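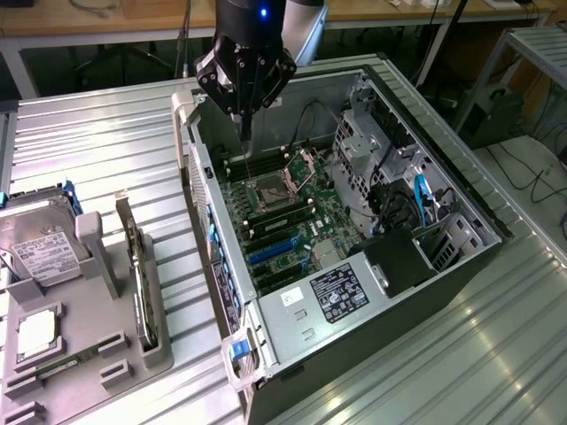 Tower on its side with the panel off. The drive, card, processor and memory module are set out in the gray holder to the left.

Desktop Teardown Gallery

These pictures show the inside of a desktop computer from our parts bench at Flinport. The page is for people who have a tower at home and have never had the side off it, and for anyone thinking of bringing one in for parts. Click any picture for the larger size.

A few notes on the first picture. The processor socket is open with its lever up, and the memory slots are next to it. One memory module is in place below the socket. The silver box in the lower part of the case is the power supply. We do not open power supplies at this bench. They come out whole and go on the shelf.

Blue plastic on a case like this usually marks something meant to be moved by hand. In this tower there is a row of blue tabs along the slot covers and a blue release latch at the corner. The looped blue cable by the drive cage is a SATA cable. Pull it by the plug.

The hard drive stands upright in the holder with its label showing, so the serial number can be copied down without picking it up. The green expansion card stands next to it in its own slot. The processor lies flat below them.

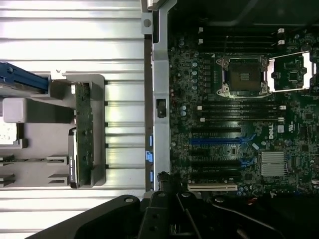 BOARDS AND DRIVE CAGES

Looking straight down, with the ribbed metal on the left and the motherboard on the right. The light gray drive cage has a narrow green circuit board standing along one side and a dark hard drive in a lower bay.

The empty square socket toward the top of the board has its contact pins uncovered. Do not touch them or set anything down on them. A bent pin is hard to see and can keep the machine from starting.

The gray guide rails at the lower left of the cage form slots for more drives. Keep any rails and carriers with the case they came from, even if you are not using them. Replacements for older models are hard to find.

Parts drop-off at Flinport is open until 7 p.m. through July. Please label loose drives before you bring them. Towers with the side panel missing are accepted.

More galleries: Laptops | Printers | Cables and Adapters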